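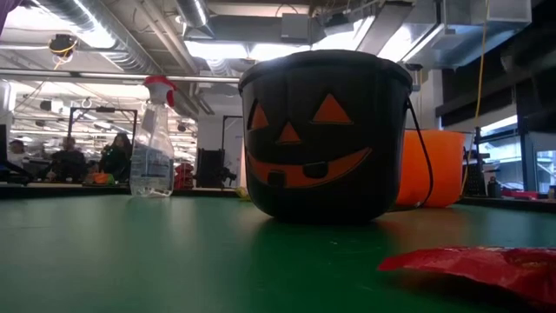
Seasonal Display and Tidy-Away: handout for session 5
Tutor: Kiran Mishra

Welcome back, everyone! Today is all about containers, and I've been looking forward to it since January. A cheap plastic bucket is a lovely thing to teach with, and you'll never walk past one in a shop the same way again.

Character pails and plain pails
A jack-o'-lantern face does nearly all its work with a few simple shapes: triangles for the eyes and nose, and a wide grin with gaps for teeth. Orange on black reads clearly from right across a hall. Put a plain orange pail behind a black one and the pair look like a set, even if you bought them years apart (mine came from two different shops in Brokden).

Try it: sketch 3 faces using only triangles and curves. Pin them up, walk to the far wall and see which still grins at you!

Emptying and sorting
Sweet wrappers get everywhere, and the clear ones are the worst. Against dark plastic they hide beautifully, so tip the container towards the light and look right down to the bottom before you stack it.
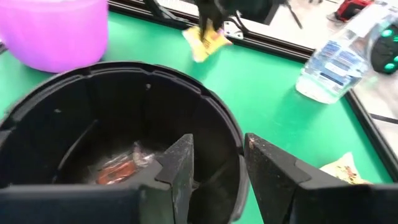

Fig. 2. Crumpled clear wrapper with a printed label, at the bottom of a black container.

Then wipe down, inside first, rim last. Ribbed walls hold dust, so run a cloth along each groove. Handles fold down before nesting, please, or they scratch the one underneath.

For next time
Read Dinesh Sisodia's notes on storing party things, page 34 of the Clerow booklet. Bring one container from home, any colour, the odder the better, and be ready to tell us what you'd keep in it for the other eleven months.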